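Sprechernotizen: Ersatzteile, Reparatur und was ein Ausfall wirklich kostet
Vortrag in Banderau, 13. Jan. 2026
Dauer 35 Minuten, danach Fragen

Folie 1, Titel

Kurz begrüßen, nicht zu lange. Handout liegt am Eingang, die Tabellen darin sind größer gedruckt als auf der Leinwand. Fragen bitte am Ende sammeln, Verständnisfragen jederzeit.

Folie 2, Worum es geht

Thema ist die Ersatzteilhaltung in kleinen und mittleren Betrieben. Gemeint sind Betriebe mit eigener Werkstatt oder einem Instandhalter, der nebenbei noch andere Aufgaben hat. Große Werke mit eigener Lagerlogistik lasse ich weg, dort gelten andere Rechnungen.

Drei Betriebe kommen immer wieder vor: die Molkerei in Ernen, die Druckerei in Prisholm und das Sägewerk Hamada. Alle drei haben ihre Listen offengelegt. Einkaufspreise zeige ich nicht, das war so vereinbart.

Folie 3, Ausgangslage Ernen

Im Lager der Molkerei lagen bei der Aufnahme im November 839 Positionen. Davon waren 84 einer Maschine zugeordnet, die noch läuft. Der Rest war entweder nicht beschriftet, doppelt angelegt oder gehörte zu Anlagen, die schon abgebaut sind.

Pause lassen, die Zahl wirken lassen.

Dazu sagen: Das Lager war aufgeräumt. Regale sauber, Kisten etikettiert, Schlüssel am richtigen Haken. Ordnung im Regal und Ordnung in der Liste sind zwei verschiedene Aufgaben, und die zweite wird meistens verschoben.

Folie 4, Wie solche Bestände entstehen

Beim Kauf einer Maschine wird ein Ersatzteilpaket mitbestellt, oft nach Empfehlung des Herstellers. Es enthält Verschleißteile, aber auch Teile, die in der ganzen Laufzeit nie gebraucht werden. Beim Verkauf der Maschine bleibt das Paket im Regal.

Zweiter Weg: Ein Teil fällt aus, bestellt werden zwei, falls es wieder passiert. Beim nächsten Mal schaut niemand ins Lager, weil es eilt, und es werden wieder zwei bestellt. In Prisholm lagen fünf gleiche Lichtschranken an drei verschiedenen Stellen.

Dritter Weg: ausgebaute Teile, die vielleicht noch gehen. Kein Zettel, kein Datum, kein Fehlerbild. Im Sägewerk war das ein ganzer Schrank. Meine Empfehlung: Ein ausgebautes Teil bekommt am selben Tag einen Anhänger oder es geht in den Schrott.

Folie 5, Kritisch oder nur teuer

Hier langsamer sprechen, auf dieser Folie baut der Rest auf.

Für jede Maschine zwei Fragen stellen. Was steht still, wenn dieses Teil ausfällt? Wie lange dauert es, bis ein neues da ist? Der Preis des Teils kommt erst danach.

Beispiel Sägewerk: Der Hauptmotor der Gatterlinie ist teuer, aber ein Motorenwickler im Nachbarort hält ein Leihgerät bereit. Der Drehgeber an derselben Linie kostet einen Bruchteil und hatte eine Lieferzeit von bis zu 44 Tagen. Im Regal lag der Motor. Ein Drehgeber lag nicht dort.

Folie 6, Die Liste

Fünf Spalten genügen für den Anfang: Maschine, Teil mit Herstellernummer, Lieferzeit, Lagerort, letzte Prüfung. Mehr Spalten werden erfahrungsgemäß nicht gepflegt. Ein Tabellenblatt reicht. Wer schon eine Instandhaltungssoftware hat, soll sie benutzen, aber deswegen keine kaufen.

Lieferzeiten einmal im Jahr neu abfragen. Eine Sammelmail an die Lieferanten, Antworten eintragen, fertig. In Prisholm hat das einen Vormittag gedauert.

Wer die Liste führt, muss namentlich feststehen, mit Vertretung. Steht dort nur „Werkstatt“, veraltet sie.

Folie 7, Lagerbedingungen

Eher kurz halten, steht ausführlich im Handout.

Dichtungen und Riemen dunkel und kühl lagern, Herstelldatum auf die Tüte. Wälzlager liegend und originalverpackt, nicht neben vibrierenden Maschinen. Große Motoren ab und zu von Hand durchdrehen. Frequenzumrichter, die lange liegen, vor dem Einbau nach Herstellerangabe formieren. Das letzte wird am häufigsten vergessen, in Ernen ist so ein Gerät beim ersten Einschalten ausgefallen.

Folie 8, Elektronik als Ersatzteil

Bei mechanischen Teilen findet sich fast immer jemand, der etwas nachfertigt. Bei Leiterplatten sieht es anders aus. Bauteile werden abgekündigt, Firmwarestände passen nicht zusammen, und auf der Rechnung steht nur „Steuerung komplett“.

Darum vor dem Kauf einer Maschine fragen: Gibt es die Platine einzeln? Gibt es sie repariert im Tausch? Wie lange sagt der Hersteller die Lieferung zu? Die Antworten schriftlich geben lassen und zu den Maschinenunterlagen legen.

Beim Tausch im eigenen Haus: Anlage freischalten, Entladezeit abwarten, Erdungsband anlegen. Stecker vor dem Abziehen beschriften und fotografieren. Gleich aussehende Stecker gehören nicht automatisch auf gleich aussehende Buchsen.

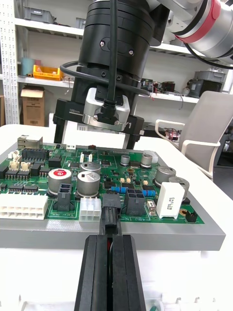

Leiterplatte mit mehreren Steckverbindern, rechts der Aufdruck „48V IN“.

Zum Aufdruck nur ein Satz: Solche Beschriftungen vor dem Ausbau abschreiben und mit dem Schaltplan vergleichen. Dann weiter.

Folie 9, Rechnung Prisholm

Die Druckerei hat den Stillstand mit 750 Euro pro Stunde angesetzt. Enthalten sind Löhne und verschobene Aufträge, keine Vertragsstrafen. Mit diesem Wert lässt sich für jedes Teil ausrechnen, ab welcher Lieferzeit sich das Einlagern lohnt.

Falls jemand fragt, ob der Wert übertragbar ist: nein. Jeder Betrieb muss seinen eigenen ermitteln. Ein grober Wert genügt, solange alle denselben verwenden.

Folie 10, Gemeinsam lagern

Nur zeigen, wenn noch mehr als sechs Minuten übrig sind.

Hamada teilt sich einen Satz Hydraulikventile mit einem zweiten Sägewerk. Geregelt ist das auf einer Seite: wer lagert, wer bezahlt, innerhalb welcher Frist nach einer Entnahme nachbestellt wird. Voraussetzung ist, dass beide Betriebe dieselbe Baureihe fahren. Versicherung vorher klären.

Folie 11, Erste Schritte

Eine Maschine auswählen, am besten die, deren Ausfall am meisten stört. Für diese eine Maschine die fünf Spalten ausfüllen. Danach die nächste. Das Ausmisten kommt erst, wenn die Liste für die wichtigen Anlagen steht, sonst landet das Falsche im Container.

Vorlage für das Tabellenblatt steht auf der letzten Seite des Handouts.

Folie 12, Fragen

Folie stehen lassen. Reservefolien 13 bis 15 zu Abschreibung, Inventur und gebrauchten Teilen nur bei Bedarf aufrufen. Handoutreste am Schluss wieder einsammeln.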